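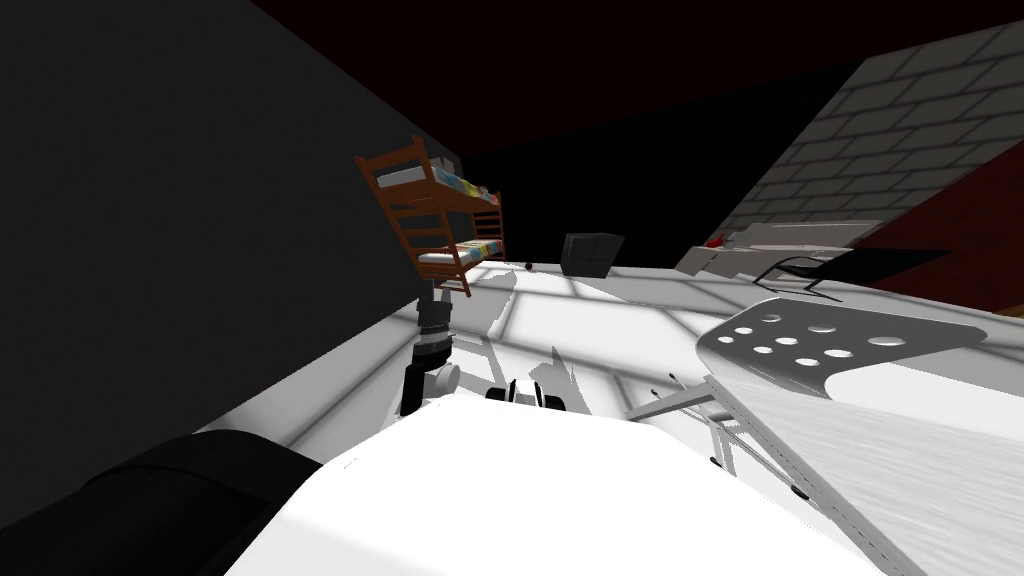
这笔资助到目前为止用在了什么地方？

用在三处：向Trivetti租用图形计算时长，购买一台供社团公用的工作站显示器和配套手柄，以及缴纳Cestum家居操作仿真赛的报名费。资助总额3,000欧元，计算时长占的比例最大，剩余部分留给春季的赛前调试，明细随附表另交。

Karpenko中学机器人社　中期进展报告
提交对象：Vavimwood教育基金项目办公室
日期：2026年2月9日

一、项目概况

本项目去年十月启动，参加学生12人，分为2个小组，一组负责感知和场景，一组负责双臂控制。两组每周各活动一次，周末有一次合组调试。全部工作在仿真环境中进行，学校没有实体的双臂机器人，申请书里也没有列入硬件采购。

Cestum比赛的内容是让一台双臂机器人在住宅房间里完成整理类任务。主办方提供机器人模型和物理引擎的接口，房间由各参赛队在规定范围内自己搭建，用来训练和自测。正式比赛时房间布局由主办方给出，赛前不公开。所以我们在搭建练习房间时尽量多换家具位置，避免学生把坐标写死在程序里。

本阶段用得最多的练习房间是一间卧室，里面有一张木制双层床、一把黑色躺椅、一个深色的方箱和一个放在地上的小球，墙面一部分是砖墙。房间的家具模型来自公开素材和学生自己的修改。床的模型改动最多，原来的碰撞体积是一整块，机器人伸手到下铺时会撞在看不见的面上，学生用了几次活动的时间把它拆成床柱、横档和床板几个部分。

二、本阶段完成的工作

1. 场景和感知

感知组完成了房间加载脚本。现在只要改一份配置文件，就可以更换家具、移动家具或者调整光照，不需要进仿真软件里手动拖放。脚本由学生自己写，指导教师只在坐标系转换上帮过忙。坐标系的问题花的时间比预计长，主要卡在机器人本体坐标和腕部相机坐标之间的换算，最初写反了一个旋转方向，程序认为的左边到了画面里成了右边。

头部相机和腕部相机都已接通。头部相机负责找到目标家具的大致方位，腕部相机负责最后一段接近。两路画面分别存盘，每次运行之后学生可以对照关节数据回看。存盘最初没有设上限，活动室的硬盘很快写满，现在改为默认只保留失败的运行和随机抽取的成功运行。

目标识别方面，学生先试了按颜色分割的办法。这个办法在光照均匀的时候够用，暗处不行。卧室里有几面墙颜色很深，灯光调低以后床柱和墙在画面上很难分开。第二种办法是用主办方允许的深度图，边缘稳定得多，缺点是细栏杆的深度值有断点。目前两种办法合用，先用深度图划出候选区域，再用颜色确认。

2. 双臂控制

控制组的第一个目标是让手臂从收起的姿态移动到家具前方而不碰到任何东西。这个目标在寒假前达到。第二个目标是让夹爪张开后接近指定物体，停在可以抓取的位置，这个目标部分达到。在家具间距较大的布局里运行稳定，在家具挨得近的布局里，经常出现手指先碰到旁边物体的情况。

学生检查了记录，发现问题有两个来源。一个是路径规划里把夹爪当成了闭合状态，张开以后实际宽度大于规划时的宽度。这个已经改正，规划时按最大张开宽度计算。另一个来源是腕部角度。机器人侧着身子接近时，腕部相机的画面跟着倾斜，程序里用来判断上下的那一步没有做补偿，
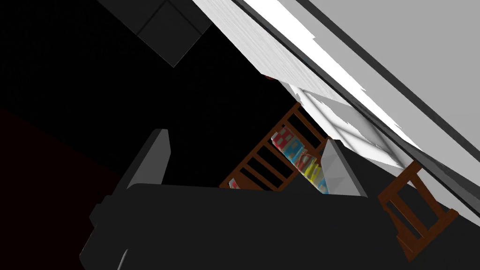
于是手臂以为自己在往上抬，实际走的是斜线。控制组现在的做法是在每一次更新目标位置之前，先用关节角度把画面方向换算回地面方向，再决定下一步。改完之后手臂的动作慢了一些，主要慢在换算之后的等待，学生还在找原因，初步怀疑是两段程序之间传数据的频率设得太低。

夹爪的力度控制还没有开始。按原计划应在本阶段末开始，现推迟到下一阶段。推迟的原因是接近动作没有做稳之前，力度测试得到的数据没有参考价值。

3. 测试方法

每个任务在每次较大的程序改动之后重新跑60次，房间布局随机，随机种子写入日志。这个次数是学生和指导教师商量后定的，再多的话租用的计算时长不够。测试在夜间自动运行，第二天活动时由值日学生看结果，把失败的运行归类。

归类表最初有很多类别，学生各写各的，同一种失败有几种叫法。后来合并为碰撞、未到达、到达但朝向错误、程序中断和其他。合并以后两个小组看同一张表时不再需要互相解释。“其他”一栏每周由合组活动时一起看，能归进别的类就归进去。

学生对碰撞的判定曾经有过争论。仿真软件会报告任何接触，包括手指轻轻擦过床单。控制组认为擦过床单不应算失败，感知组认为比赛规则没有区分，应当算。经查阅Cestum的规则文本，接触柔软物品不扣分，但家具发生位移要扣分。因此自测程序改为记录家具位移，接触报告只作参考。

三、教学方面的情况

12名学生中多数在项目开始前只写过简单的图形化程序，少数学过一点文本编程。十月的活动基本用来补基础，包括文件操作、函数、简单的向量运算。进入十一月后学生才真正接触机器人模型。这一段比申请书里的时间表长，后面的进度相应顺延。

分工采用轮换制，每个学生在一个学期里至少在两个小组都待过一段时间。轮换的好处是后来发现接口问题时，两边都有人看得懂对方的程序。代价是每次轮换后的头一两次活动效率低，新来的学生要花时间读代码。我们要求每个模块留一页说明，写明输入、输出和已知的毛病。说明写得参差不齐，有的很详细，有的只有几行，下一阶段准备由学生互相检查。

有几名学生对写程序兴趣不大，但对搭房间很投入。他们承担了家具模型的修改和贴图工作，同时负责检查房间里有没有不合常理的地方，比如门口太窄机器人进不来，或者家具悬空。这项工作对测试的质量影响很大，一处家具底部和地面之间留了很小的缝，就曾经让整晚的测试结果作废：家具在运行开始时往下落，位移记录全部超标。

关于手动操作和自动运行的关系，项目初期学生可以用手柄直接控制手臂，目的是熟悉关节范围和相机视角。学生普遍反映手柄操作比想象中难，尤其是通过腕部相机的画面来判断远近。手动操作的记录后来也派上了用场，控制组从中选取了几段动作比较平顺的，作为路径规划的参考姿态。 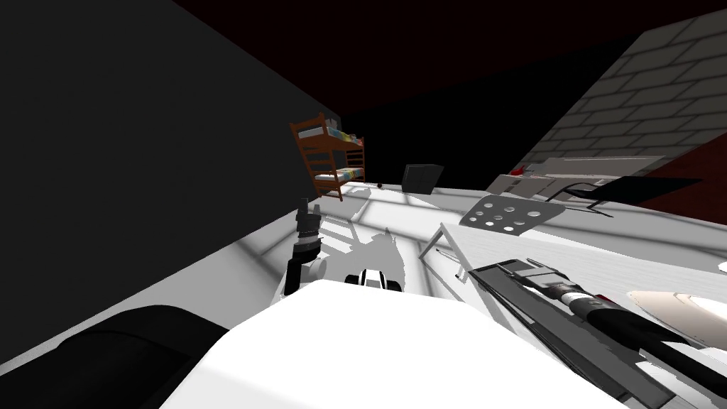 Larysa Bondarchuk在看过一月的测试记录后来信提出，两只手臂同时动作的运行太少，大部分测试里有一只手臂只是停在原处，这样的结果放到比赛里恐怕说明不了什么。她建议尽早加入需要双手配合的任务，哪怕成功率很低，也可以先把问题暴露出来。

我们同意这个意见，已对计划作了调整。两只手臂分开调试是为了降低初期的难度，副作用是学生习惯了只考虑一侧。不动的那只手臂在房间里同样占空间，停放位置不当时会挡住头部相机，也会缩小另一只手臂的活动范围。二月起的自测增加一项双臂任务：一只手臂扶住方箱，另一只手臂把小球放进去。为了这项任务，方箱模型要改成开口的，由搭建房间的学生完成。

四、遇到的困难

计算时长。Trivetti按使用时间计费，夜间较便宜。十二月有一次测试程序出错后没有自动退出，空转了一整夜，这部分费用已计入附表。之后增加了超时保护，超过设定时间没有新日志就自动停止。此后没有再出现空转。

软件版本。主办方在一月更新了机器人模型，腕部关节的转动范围比旧版小。旧程序里有一些姿态在新模型上达不到，规划程序不报错，只是停在极限位置。学生花了两次活动才弄清楚。现在每次启动时先检查所有预设姿态是否在允许范围内，不在范围内的直接列出来。

活动场地。机房在期末考试期间不能使用，合组调试停了一段时间。学生在家里可以看日志和改程序，但多数家用电脑跑不动仿真。我们考虑过让学生远程连到租用的机器，没有采用，一是费用，二是多人同时改同一份配置容易出错。

暗处的识别。前面提到的低光照问题没有完全解决。手臂伸近家具以后，画面里常有大片接近黑色的区域，程序有时把整片暗区当成一个平面。Cestum的规则允许使用虚拟补光，但要扣一定的分数。学生倾向于先不用补光，把深度图的处理再改一轮，到三月中旬如果没有明显改善再考虑。

五、下一阶段计划

二月：完成双臂任务的房间和评分程序；把腕部画面方向的换算移到独立模块，查清延迟来源；检查各模块说明。

三月：开始夹爪力度控制；用新的随机布局重新跑全部测试；决定是否使用补光。

四月：停止增加功能，只修错误；请没有参加过控制组的学生按照说明从头安装并运行一遍程序，记录卡住的地方。

五月：参加Cestum线上赛；整理代码和房间文件，向Vavimwood提交结项报告。

与申请书相比，主要变化有三点。力度控制推迟。双臂任务提前。原定的客厅练习房间暂时不做，时间转给卧室房间的布局变化。第三点需要项目办公室确认，申请书中写的是卧室和客厅都要完成。我们的看法是，一个房间里家具种类和间距变化足够多，对比赛准备的作用更大，而且客厅所需的大部分模型可以在比赛之后补做，赶在结项之前交付。 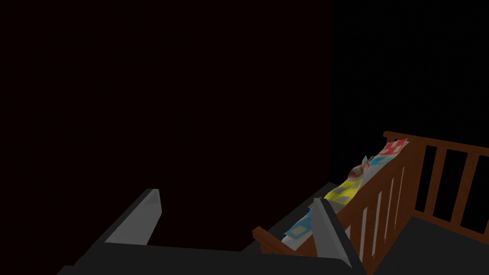

没有进入比赛名单的学生，这个学期还有任务吗？

全部学生都有任务。比赛名单只涉及当天提交程序和答辩的人，测试、房间搭建、日志整理和说明检查照常分配给其余的人，结项时每人交一份自己负责部分的书面记录。

比赛名单将在四月确定，由学生自己报名，两个小组分别推荐。指导教师只核对参赛资格和家长同意书。

六、经费

截至本报告提交时，支出没有超出批准的类别。显示器和手柄已登记为学校公用物品，存放在机房。报名费已缴，收据在附表后面。计算时长按月结算，一月的账单提交时尚未收到，收到后补交。

春季的用量预计高于秋季，双臂任务每次运行的时间较长，同样的测试次数要占用更多时长。我们准备采取的办法是把单臂任务的测试改为隔周进行，腾出的时长给双臂任务。按这个安排，剩余资金可以支持到五月比赛结束，不申请追加。如果三月决定使用补光，需要重新渲染一部分画面，届时用量会再上升，我们会在决定之前先把估算报给项目办公室。

七、需要项目办公室答复的事项

客厅练习房间是否可以推迟到比赛之后、结项之前完成。

学生搭建的房间文件是否可以在结项后公开给其他学校使用。文件中有一部分素材来自公开素材库，我们正在逐项核对使用条件，条件不允许再分发的会换成学生自己做的模型。

结项报告中是否需要附上全部测试日志，还是附归类表和抽样记录即可。全部日志体积较大，如需提交，请告知上传方式。

以上事项希望在二月底之前得到答复，以便安排三月的活动。

附件：支出明细表；测试失败归类表；模块说明目录。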